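Suture practice pads – frequently asked questions

What is the Droria pad made of?
Three bonded layers: a thin skin, a softer middle layer and a firm backing. The skin is pale and slightly glossy. The pad measures 700 square centimeters and can be trimmed with a scalpel.

Does it come with incisions already cut?
The Leltuvdale version does. The standard version is supplied uncut. Cut to the depth of the middle layer only; going into the backing makes the edges hard to bring together.

Which suture sizes can I use?
3-0 and 4-0 give the best results. Finer sizes tend to cut through the skin layer under tension. Heavier sizes leave holes that do not close.

Straight or curved needle?
Curved. A straight needle bends the pad and the bite depth becomes uneven.

How many passes does one pad take?
In our bench test the skin layer held 307 needle passes before the first tear. Expect fewer if you work close to an existing cut.

Can I use the red fluid?
Yes. Gratavholm fluid is water-based and sold in 35 ml bottles. Apply it along the cut with a dropper. A full bottle covers roughly 54 cuts of standard length. Rinse the pad the same day – dried fluid stains the skin layer.

Why do the edges pucker when I tighten the knot?
Too much tension, or bites of unequal depth. Enter and exit at the same distance from the cut. Edges that stand slightly raised are acceptable; edges that roll inward are not.

Where should the needle driver hold the needle?
About two-thirds of the way back from the point. Holding at the swage, where the thread is attached, weakens the joint and can bend the needle.

How do I keep the thread out of the way?

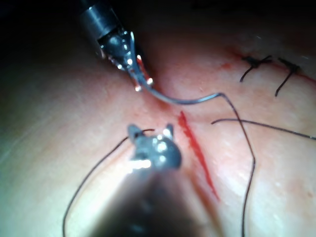
Lay the free length to one side of the cut before each bite and leave it slack. A thread lying across the opening gets caught by the next pass. If it does get caught, back the needle out and do not pull through.

How should pads be stored?
Flat, in the sleeve, away from sunlight. Do not stack more than one Fagundes tray on top. Pads shipped before February use the old sleeve, which does not reseal.

Are the pads sterile?
No. They are for practice only.

Last updated 5 Apr 2025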